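# Open Day at Brillham — questions we keep getting

Last updated August 26, 2020. Answers by Thérèse Nguyen unless it says otherwise. Written fast between two setups, so sorry for the typos. Mail me and I'll fix.

## Before you come

**Where is it?**
Brillham building, side entrance on the parking lot. Not the front door. Front door is the dentist.

**Do I need to sign up?**
Yes for the demo, no for the rest. Demo groups are 12 people, and we stick to that. The posters, the parts table and the coffee are open to anyone who walks in.

**I signed up in March. Is that still good?**
Yes. All March sign-ups were carried over. If you didn't get a mail with a new time slot, check spam, then write to Amrit Paquette. He has the list, I don't.

**Masks?**
Required inside, all ages over five. We have a box at the door.

**Can I bring kids?**
Please do. Under 10 with an adult holding on to them near the arms. Strollers fit in the hallway but not in the demo room.

**Parking?**
Free. Lot fills up early. Street behind is fine too, ignore the old Lemieux sign, it's from the previous tenant.

**How long does the whole thing take?**
Demo is 25 minutes with questions. Most people hang around for an hour.

## What you'll see

**Is this the Gostata warehouse robot?**
No — different team, different building. Gostata does pallets. We do small household stuff. Picking up, putting away, sorting.

**So what's the demo?**
Three stations.

- Station A: Trivau arm stacking cups. Runs on its own the whole time, you can just watch.
- Station B: cutlery. Hand-held grippers, a person does the task and we record it.
- Station C: Magdy El-Sayed takes a gripper apart and puts it back together. Bring questions, he likes the hard ones.

**Why is a person doing it at Station B? I thought this was robots.**
Get this one every time. The person holds the same kind of fingers the arm would have, does the job, and the recording gets used for training the arm later. Much faster than steering an arm around with a joystick. We did that for a year. Never again.

**Can I try the grippers?**
Yes, after the demo, one person at a time. Squeeze, pinch, let go. Takes a minute to get used to. Two hands is a lot harder than one, most people start with one.

**Why spoons and chopsticks?**
Thin, smooth, they roll, and they end up on top of each other. A cup is easy by comparison. See-through plastic is also a pain for cameras, so we use some of that on purpose.
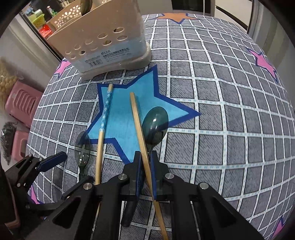
Back to the chopsticks. Grab too near one end and the other end swings, so we ask people to think about where they pinch before they lift. Diane Ouellet wrote up a page on this, printouts at Station B.

**How many recordings do you have?**
1,502 for cutlery as of this morning. Of those 124 got thrown out, mostly people forgetting to press start or stop. Happens to me too.

**Does the arm work as well as the person?**
No. It's slower and it drops things. On cups it got 97 out of the last hundred, on chopsticks we are not sharing a number yet. Ask me again next year.

## Other stuff

**Can I take pictures?**
Yes, of the stations. Ask before you take pictures of other visitors. No flash in the demo room pls, it messes with the cameras.

**Will I be recorded if I try a gripper?**
Only if you sign the sheet. No sheet, recording stays off. Your hands may be in the video and maybe your voice, so read it beforee you sign.

**Is it loud?**
Not very. Station A beeps. If you need a quieter slot the last one of the day is usualy smaller, tell Amrit.

**Wheelchair access?**
Side entrance is level, demo room is on the ground floor. Station B's table is low already. Station C's is high, Magdy can move to the other one if you ask.

**School groups?**
Not on open day. Filipa Veloso does school visits separately, mail her with the grade and the number of kids.

**Are you hiring?**
Two part-time people for Station B type work. No experience needed, steady hands nice to have. Sheet is on the wall by the coffee.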